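Workshop notebook
Home Notebook Stock Contact Search
We use cookies to remember your settings. Accept Manage
Reading time: 4 min

13th June – wire and cable sorting

Started on the scrap wire at last. It has been sitting in a carton under the Deretti shelf since November and it got in the way again when Agustina was looking for the hand crimper. Plan was to have one pass through all of it, keep what is worth keeping, and put the rest in the bag for Plekcombe, who take copper with the insulation still on.

The rule we agreed on: anything under 30 cm goes to scrap. Anything longer gets straightened by hand, checked for nicks, and goes in a bin. Melina wanted to sort by gauge as well as color. I said color first and gauge later, because half of this has no print on the insulation and I would be at the gauge plate all day. We can do gauge when somebody needs a certain size.

Hookup wire is the worst of it. It was never coiled, only pushed into the carton on top of whatever was there, and it comes out in one lump.

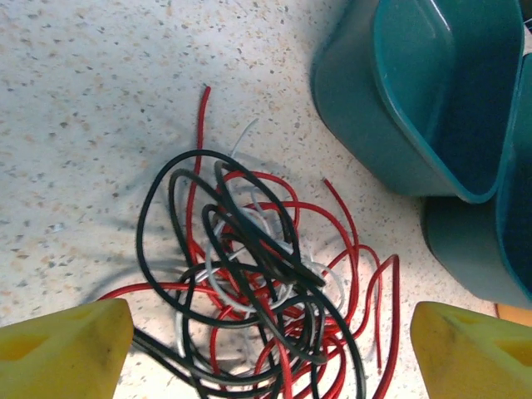 Red, black and white hookup wire, unsorted. Teal bins alongside.

Tried pulling from the middle first. Bad idea, it tightens the knot. What works better is to find a free end on the outside and feed it back through the loops, one strand at a time, and let the heap sit loose while doing it. Shaking the whole lump a little between strands helps more than I expected. Stranded wire comes away easily. Solid core keeps its bends and hooks on everything, so if a strand feels stiff, leave it until its neighbors are gone.

Black and red that were twisted together as a pair: leave them as a pair. Agustina uses them for supply leads and only has to twist them again otherwise. Tie once at each end and put them with the red. I know that is not strictly by color. Label should say "red + pairs".

Notes on cutting. I cut 2 knots out early on and then stopped, because each cut turned one good length into two short ones. Only cut if the insulation is damaged there anyway. Damaged means copper showing or a flat spot you can feel with a fingernail. Scuffs are fine.

Connectors: snip them off and keep them only if the housing is whole. The rest go to scrap with the tails.

After the hookup wire I moved on to the thin black cables, which are a separate job and should have their own page, but I am putting it here so it stays together.

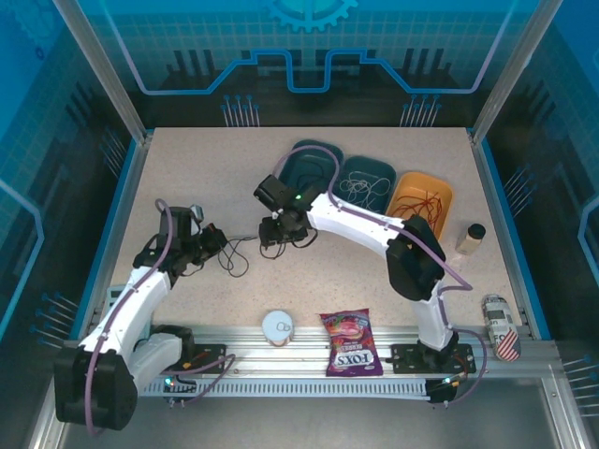

Cables are slower per piece but there is less guesswork. Lay each one out full length before coiling it. Then over-under coils, the size of a hand, with one tie. Melina pointed out that the ones we coiled last time had ties pulled so tight that the jacket was pinched, so use the hook and loop ties from the Prultetti roll and leave the zip ties in the drawer.

Every cable gets a continuity check before it goes away. Meter on the beeper, wiggle both ends, and if it cuts out at all it is scrap. I am not going to re-end thin cable, it takes longer than a new one costs. If anybody wants to, the dead ones will be in the paper sack by the door until the Plekcombe pickup.

Weighed the first bag of offcuts on the Tseng scale: 961 g. That includes the bag. Wrote it on the pickup sheet.

Time so far is 90 minutes and I am not through it. It would go quicker with two people, one freeing the ends and one straightening and tying. Agustina has offered to do the straightening if I leave the hookup wire for her bench day.

To do:
Labels for the bins – use the wide tape, the narrow one peels
Ask Melina if she still wants the white wire kept apart from the light gray. In this light I can't tell them apart half the time
More hook and loop ties, roll is nearly finished
Find a spool or a pegboard for anything long. Coils in a bin will only tangle again
Gauge plate back to the Deretti shelf, top left

The carton itself is split along the bottom and can go out with the cardboard.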